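Home | Rooms | Storage | Bookings | FAQ | Contact

Shared Room and Case Shelving: Frequently Asked Questions
Nokgate Studios, Stukham
Last revised April 14, 2022

How do I get a place on the case shelving?
Apply through the Storage page. Places are assigned by shelf and position. Your confirmation gives both, and the case must go back to that position after each session.

Which cases are accepted?
Rigid, closed equipment cases with working latches. The longest side may be up to 774 mm. Soft bags and open crates are not accepted on the shelving.

Where do heavy cases go?
On the lowest shelf that has a free place. If your case weighs more than you can lift safely to chest height, ask for a lower position when you apply. 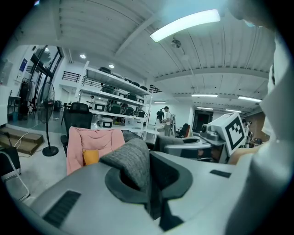
Shared room with the white metal case shelving, looking toward the glass door.

Can I leave a jacket or garment bag in the room?
During your session, yes. Remove clothing from chairs at the end. Garment bags may hang beside the door if the door still opens fully.

May I move the pedestal fan?
Yes, on the concrete floor only. Lift it by the pole, keep the base flat, and do not run it on the raised floor. Coil any cable you have used and keep the two steps clear.

How much clearance is needed around the shelving?
695 mm on the loading side. Chairs, including folding chairs, must be moved out of that strip before cases are taken down.

How should cases be labeled?
One label on the short end, facing out, with member name and booking number. Labels on the lid cannot be read once the case is shelved. Unlabeled cases are held for 8 days and then moved to the Riis store.

Is the shelving fixed?
Yes. Do not shift it or change the shelf heights. Report a bent shelf or loose joint to Dwayne Alcantara and leave that shelf unloaded until it has been checked.

Who handles lost items?
Gervasio Vergara, by email through the Contact page. State the date of your session and describe the item.

Related pages
Case sizes and weights
Booking the raised floor
Collecting from the Riis store
Opening hours for October

Contact | © 2022 Nokgate Studios | Back to top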